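Dividend reinvestment plans: questions we get asked

What is a dividend reinvestment plan?
Your cash dividend buys more shares in the same company, usually with no brokerage. Companies like these plans because the money never leaves the building. Keep that in mind when the brochure calls it a benefit to you.

Is the discount worth having?
Sometimes. Rutherford offers 2 per cent off its average market price, worked out over a pricing period you don't get to choose. If the shares slide before the new ones reach your account, the discount is gone. Wumunley dropped its discount in November and still describes the plan as "enhanced". We asked what was enhanced and are still waiting.

Do I pay tax on dividends I never received in cash?
You do. The dividend is treated as income in the year it's paid, reinvested or not. Plenty of people find this out at tax time.

Doesn't compounding make it a sure thing?
Compounding works on bad companies too. Joonas Huttunen, who edits these pages, held Duma through its plan and went from 247 shares to 425. The parcel was worth less at the end than at the start.

Are new shares issued, or bought on market?
Read the plan rules. If they're issued, everyone who stays out is diluted a little. Flynn Baxter's notes on Rinik cover a company that issued shares under its plan while announcing a buyback, and we can't see who that helped apart from the advisers.

What records should I keep?
Every statement. Each reinvestment is a separate parcel with its own date and cost, and share registries are not generous with old paperwork.
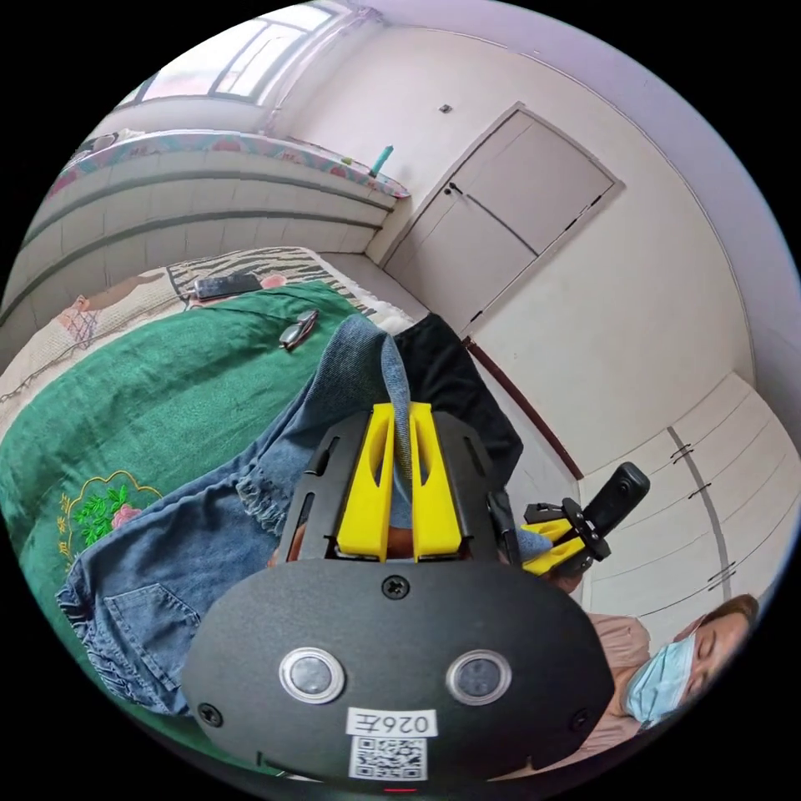
How do I leave a plan?
Change your election with the share registry before the cut-off for the next dividend. At Rutherford that's 3 business days after the record date. Shares you already hold stay yours, and later dividends come as cash.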